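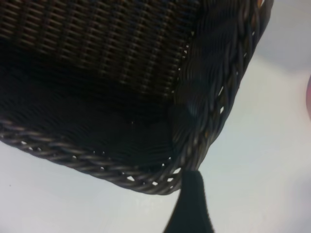 Week 2 is about borders. A border is the part of a basket that finishes it off, and it takes the most wear, because hands go there first and the ends of the stakes are all held in it. People new to baskets tend to look at the sides and judge the work by those. Look at the border before anything else. On a dark brown wicker basket like this one, the rim is a thick braid, several strands plaited together like rope, and where it meets the woven body there is a row of small openings that let the light through. Gaps along that seam are worth noting on your sheet. Write down whether they are regular or irregular - these are irregular - and leave the question of why until we have covered stakes.

Terms for this week

Stake: an upright strand that the weaving passes over and under.
Weaver: a strand worked across the stakes.
Plain weave: over one, under one, all the way along.
Border: the finished edge, top or bottom.
Plaited border: a border made by braiding the stake ends, or strands added for the purpose.
Follow-on: a second row worked beside the border to cover the cut ends.

Corners

Round baskets are easier to border than square ones. On a round basket the spacing of the stakes stays the same all the way. At a corner the strands have to turn, and they bunch on the inside and spread on the outside. Most makers round the corner off slightly for this reason. Willow will kink if you force it. Synthetic strand bends more easily but springs back, so it needs holding down for longer while you work.

When you examine a corner, run a finger along the inside as well as the outside. Note any loose strand, any end that has come out of the braid, and any place where the pattern changes.

Practical

Work in pairs. Each pair takes one basket from the shelf in room 127 and fills in sheet 308. You need a soft brush, a tape measure and a pencil (no pens near the willow, please). Draw one corner at full size. The drawing does not have to be good but the strands should cross in the right order.

Soaked cane for the sample border will be in the trough by the sink. Keep what you are not using under the damp towel.

Reading

Hladun handout, the section on plaited borders only. The Wanier pattern sheets are optional.

Sheets go to Eleni Ionescu by the end of the session. Anyone who missed week 1 can collect the notes on bases from her at the same time.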